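Clekemo apresenta Renov, um serviço para renovar mesas de trabalho

A empresa Clekemo anuncia para outubro a abertura do serviço Renov, dedicado à recuperação de mesas e bancadas de escritório. O serviço começa em 2 cidades, Gidine e Mostyn, e aceita encomendas a partir de 40 peças.

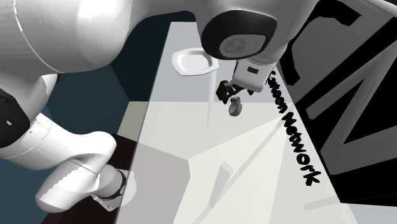

O Renov nasceu de um pedido frequente dos nossos clientes: manter os móveis que já possuem e mudar somente a superfície. O catálogo inicial tem 17 acabamentos, todos mates. Para as salas com equipamento branco e brilhante, a Clekemo recomenda um tampo cinzento claro – a mesma cor de mesa que se vê na imagem – porque cansa menos os olhos durante o dia.

O preço começa em 56 euros por mesa, com recolha e entrega incluídas. As empresas interessadas podem pedir uma visita nos escritórios da Clekemo em Mostyn, todas as manhãs até às 12 horas.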